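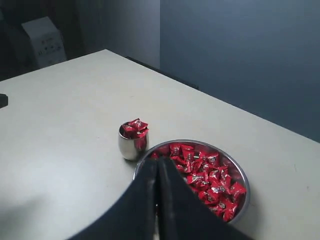

Collections > Tabletop > Owino > README

Search this collection Go

Owino: wrapped candies, a cup and a bowl

Hello and welcome! Owino is a small collection of sessions in which wrapped candies are moved between a steel cup and a steel bowl, and I've tried to write down everything I would want to know if I were opening the folder for the first time. It got longer than I planned (it always does), so if you only need the column names, skip down to "What's in the log" and come back to the rest when you have a cup of tea.

The collection has 70 sessions, all done in Enddale. The last change to this page was made on Jun 15, 2019.

Why candies

Our earlier collection, Ima, was all about dry beans and rice, and people were very kind about it, but the letters we got kept asking for something you could pick up one at a time. Wrapped candies are lovely for this. Each one is a little pillow with a flat face and crimped ends, so it can lie down, lean on its neighbor, or stand up on its edge, and a heap of them never settles the same way twice. They slide over each other more than you would expect from the look of the film, and then every so often two of them hook together by the ends and come up as a pair.

I chose red wrappers because they show up so well against a pale gray table and plain steel. The printed logo is a help too: if you can see it, you are looking at a broad face of the packet, and if you can't, you are probably looking at an edge or at a face that is tucked under something else.

The cup and the bowl

Both are stainless steel. The cup is the small one, with a slightly bulging body, and it doesn't take many candies before they heap up past the rim. I've left the heaped sessions in on purpose, and you can find them by looking for "heaped" in the cup_level column. The bowl is larger and round, with a thin rim, and it holds a proper mound.

Please be warned that polished steel picks up the color of everything near it. The cup often looks gray simply from the table, and inside the bowl you may find patches of red that are only reflections. If you are marking outlines by hand, go slowly around the inner wall of the bowl. I went over my own outlines a second time after I found I had marked a reflection as a candy, and was quite proud of it too.

How a session goes

Each session starts with the candies tipped into the bowl, the cup, or both. Nothing is pressed flat or tidied before we begin. Candies are then moved one after another until the person in charge is happy with the level or the session reaches 9 minutes, whichever comes first. A candy that falls on the table stays there until the end and is written down in the dropped column. We don't put it back halfway through, even when it is very tempting.

The cup sits beside the bowl, sometimes a touch farther back and sometimes level with it. I didn't mark their places with tape, so please don't treat the distance between them as fixed.

What's in the log

session: a plain number, starting from one
start_place: cup, bowl or both
cup_level: empty, low, level or heaped
bowl_level: the same words as for the cup
dropped: yes or no
pairs: yes if two candies came up stuck together at any point
stopped_by: level or time
remarks: whatever I thought was worth saying, in ordinary sentences

The remarks are uneven. In the first 18 sessions I wrote a lot, and after that I mostly wrote when something surprised me. A blank there means I had nothing to add. It doesn't mean the session was skipped.

Things to know before you use it

There is only one kind of wrapper in the whole collection. If you want to learn something about candies in general, please mix Owino with something else, because you will otherwise learn a great deal about small red packets and not much more.

Wrappers get tired. By the end of May the ones we had been using were creased, and a few had split at the crimp, so 4 sessions were taken out and done again with fresh candies. The new ones have "redone" in the remarks. I can't promise that every creased wrapper was caught.

The levels are judged by eye. "Low" and "level" run into each other, and another person might well have chosen differently. "Heaped" is the one I trust most: it means candies are showing above the rim.

Trying it yourself

It's a pleasant afternoon's work and I would love to see other versions. Givel, our next collection, will use twisted wrappers that have a tail at each end, and I expect a lot more pairs. If you set up your own table, choose a bowl with plenty of room at the sides, rinse and dry the steel before you start, and wipe it again when it gets fingerprints. Keep the candies away from a sunny window. Soft candies stick to their wrappers and stop sliding, and then the heap behaves quite differently.

Thanks and corrections

If you find a wrong entry, please write to me with the session number and what you think it should say. I read everything, though I'm slow. Thank you to all the people who wrote in about Ima and pushed me toward candies in the first place!

Idrisa Gachanja, Enddale

Share 9 Comments 4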